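### 4.2 What people told us about hand laundry

We had expected, when we drew up the interview guide, that the part on washing clothes by hand would be short. Most of the households in Stornbridge own a machine or share one with a neighbor, and our pilot talks in May had given us little reason to linger on the subject. As the work went on, though, people kept coming back to it, often long after we had moved along to cooking or heating, and in the end we gave it a section of its own.

The diary part of the study covered 42 households, who between them returned 898 entries in which water was drawn for some purpose other than drinking. We asked people to write down the task in their own words, and we are very glad we did, as the wording taught us a good deal. A person who wrote "rinsing a few things" almost never meant the same job as a person who wrote "doing the wash," even when the clothes and the sink were the same. The first was hardly thought of as work at all. It was fitted in while the kettle boiled or a child was in the bath, and several people were surprised, on reading their own diaries back, to find how often they had done it.

Kevser Polat carried out the follow-up talks in Fitinholm, where the older homes have a single cold tap in the kitchen and a water heater that takes its time. She found that people there had firm and rather tender opinions about how a woolen sweater ought to be treated, most of them learned from a mother or an aunt. One woman, a retired bus driver, told her that she could "hear my grandmother tutting" whenever she was tempted to wring out a sleeve. Others spoke of the basin itself as a kind of measure. They didn't think in gallons, and our early questions about gallons were met with great patience and very little information. They thought in basins: one for soap, one for the first rinse, and one more if the water still looked cloudy. 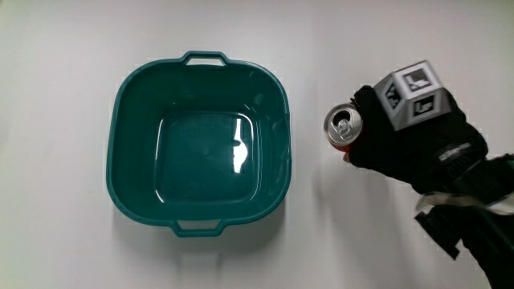

**Figure 3.** A plastic wash basin with a handle on each of two opposite sides.

Once we had begun asking in those terms, the answers came easily, and they agreed with one another far better than we had dared to hope. People who used the same basin for every wash could tell us how high they filled it, and would hold a finger against the inside wall to show us. We took the volume from there with a measuring jug, which led to some wet floors and a fair amount of laughter. Abdelilah Belhaj has since worked this into a simple one-page form, and we would warmly encourage others to borrow it for their own studies, changing the wording to suit the place.

There was one difference between the two towns that we still can't fully account for. In Stornbridge the last rinse water was nearly always poured away, while in Fitinholm it was often kept for the step, the yard, or the tomatoes, with some families reusing it up to 8 times in a month. The price of water is the same in both places. Türkmen, in an earlier study of shared courtyards, put a similar pattern down to the distance between the sink and the back door, and that may well be part of it here, as the Fitinholm kitchens open straight onto the yard. Bondell leans more toward habit passed down within families. Our own talks give some support to each view, and we return to the question in Section 5, together with the diary entries on houseplants.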